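Falar

Ball-by-ball records from amateur cricket, Arnbridge Sunday League

Release 2
Last updated: Monday, September 25, 2023

Summary

Falar is a set of match records from one amateur cricket league. It holds match details, innings totals, batting and bowling lines and, where the scorer kept them, single deliveries. All matches are limited-overs games with one innings a side. The records come from paper scorebooks and from exports of the Mumomer scoring app.

The set covers 452 matches and 1317 players. Delivery-level data exists for 375 of the matches. The rest have scorecards only.

Release 2 replaces the first release in full. Match IDs have changed and the two releases should not be joined.

Files

matches.csv: one row per match
innings.csv: one row per innings
batting.csv: one row per batter per innings
bowling.csv: one row per bowler per innings
deliveries.csv: one row per ball bowled, including wides and no-balls
players.csv: one row per player ID
grounds.csv: one row per ground
issues.csv: known errors that have not been fixed

All files are UTF-8, comma separated, with a header row. Empty fields mean the value was not recorded. Zero means zero.

Main fields

match_id: text. Stable within a release.
season: four-digit year. A season opens in May.
ground_id: key to grounds.csv.
toss_winner, toss_choice: empty for most matches taken from paper.
result: one of win, tie, no_result, conceded.
result_margin, margin_type: runs or wickets. Empty unless result is win.
overs_limit: the limit agreed before the start. Reductions for rain are in overs_revised.
source: paper or app.
has_deliveries: true or false.

Fields in deliveries.csv

innings_id: key to innings.csv.
over: counted from zero.
ball_in_over: position in the over as bowled. Goes past six when there are extras.
striker_id, non_striker_id, bowler_id: keys to players.csv.
runs_bat: runs credited to the striker.
runs_extra, extra_type: wide, no_ball, bye, leg_bye or penalty. A ball with two kinds of extra is stored with both types joined by a plus sign.
wicket_type: bowled, caught, lbw, run_out, stumped, hit_wicket, other.
player_out_id: may differ from striker_id on a run out.
fielder_id: filled for catches, stumpings and run outs when the scorer wrote a name.

How the records were made

Paper books were typed in by two people working apart. The two copies were compared field by field and differences were settled by going back to the page. Where the page could not be read, the field was left empty and a line was added to issues.csv.

App exports were converted by script. The Mumomer export writes a retired batter as a dismissal. The script turns these back into not out when the scorer chose "retired, may return" and leaves them as other in all remaining cases.

Each match was then checked against three rules. Batting runs plus extras must equal the innings total. Runs charged to bowlers, plus byes, leg byes and penalties, must equal the same total. Wickets in the bowling lines can't be more than the wickets that fell. Matches that fail a rule are kept, and check_passed is set to false. 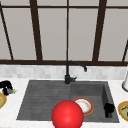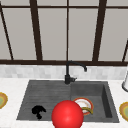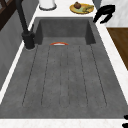
Window over the counter (first and second); gray sink with black faucet (third).

Player IDs

Names are not included. Each player has a random ID that is the same across seasons and clubs. Matching was done on full name and club, then checked by hand for players who changed clubs. Scorers often wrote only a last name. Where two members of one family played in the same side and could not be told apart, their records share an ID and shared_id is set to true. Leave these rows out of any player-level work.

Fill-in players with no name on the card have the ID UNK. It is not one person.

Grounds

grounds.csv gives a ground code, surface (grass or artificial) and whether the boundary was marked with rope, flags or paint. Boundary distances were not measured. The ground coded INT is the Inthanon ground, which has two pitches on one square. Scorers did not note which pitch was used, so surface is empty for all matches there.

Known limits

Paper scorebooks lose order within an over in some cases. If a wide was written above the line, its place among the other balls is a guess, and order_certain is false for the whole over.

No record says how a ball was bowled or where it was hit. Bowling style is not in players.csv. It was dropped after checks showed that clubs used the terms in different ways.

Dropped catches appear only in app matches and only when the scorer pressed the button. Use of that button varies widely by club. Do not compare clubs on this field.

Stronger clubs kept better books. Matches with deliveries are therefore not an even sample of all matches, and scoring rates drawn from deliveries.csv alone will be too high for the lower division.

Weather is not recorded beyond overs_revised.

Suggested use

The data suits work on scoring rates, run chases, extras in amateur play and checks of score-entry software. It is too small for ratings of single players over one season. It should not be used for team selection, betting or any ranking of named people.

No fixed train and test split is supplied. For modeling, split by season or by club. Splitting by delivery puts balls from the same innings on both sides and gives results that look better than they are.

Changes in release 2

New match IDs.
deliveries.csv now counts overs from zero.
Conceded matches were stored as no_result and are now separate.
Penalty runs moved out of byes.
Duplicate player IDs merged after a second pass on club transfers.
issues.csv added.

Removal and corrections

A player may ask to have their rows removed. The ID is then changed to UNK in every file and totals are left as they are. Corrections need the match ID, the file, the field and a photo or scan of the scorebook page. Accepted corrections go into the next release. Files in a published release are not edited.

License

Free to use and share for non-commercial work with credit to the Arnbridge Sunday League. Scorebook scans are not part of the release.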